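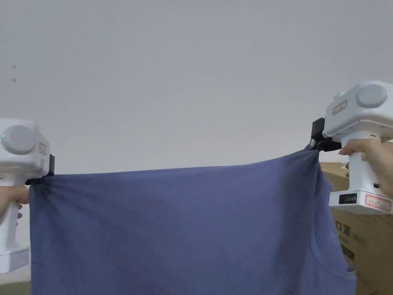 I took the train out to Skelbridge on Friday, October 23, 2020 for the Callik open day. Hwa-young Oh was running the folding station, and I spent most of my visit there.

The work is done with two handheld grippers, one per hand. You pinch a corner of the cloth in each jaw and pull it tight. She told us they have 400 folds recorded and want a lot more before they train the arm on them.

I asked about towels. Those come in April. 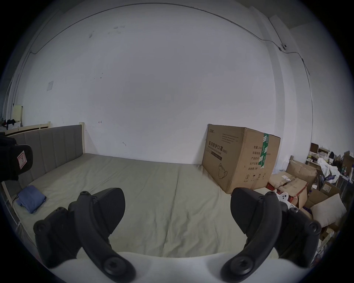
My turn

Visitors got 2 tries each. The grips are easy to hold, but I kept squeezing too late. Gil-soo Ko said most people do at first. My second try went better, and I got a sleeve over without dropping it.

The talk afterward was on Draltix, their planning software. It ran 50 minutes and I left before the questions.

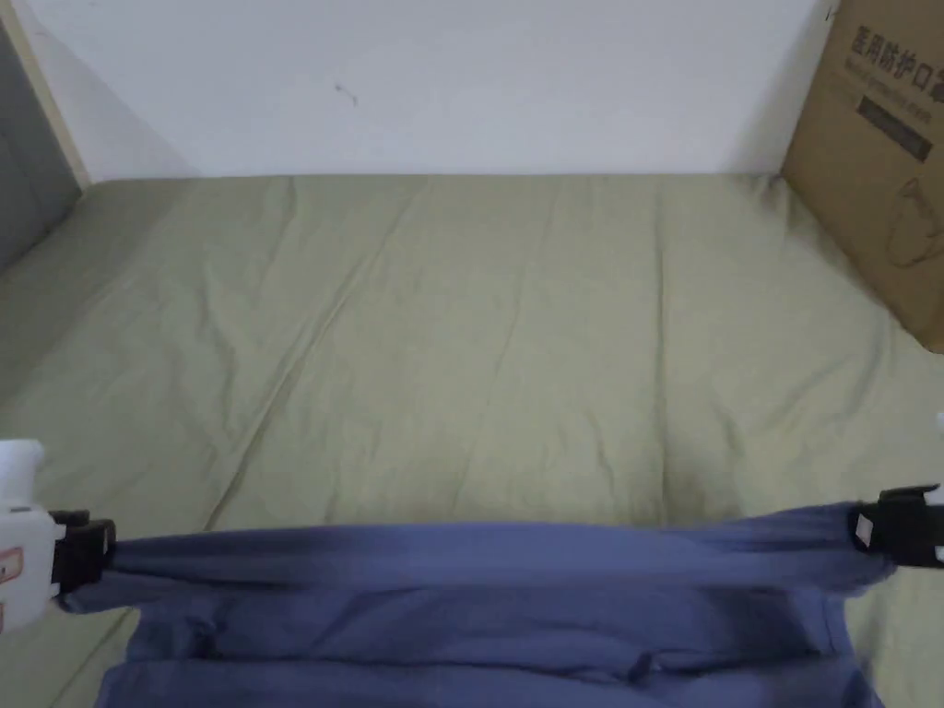

Blue cloth held between the two grippers at the folding station.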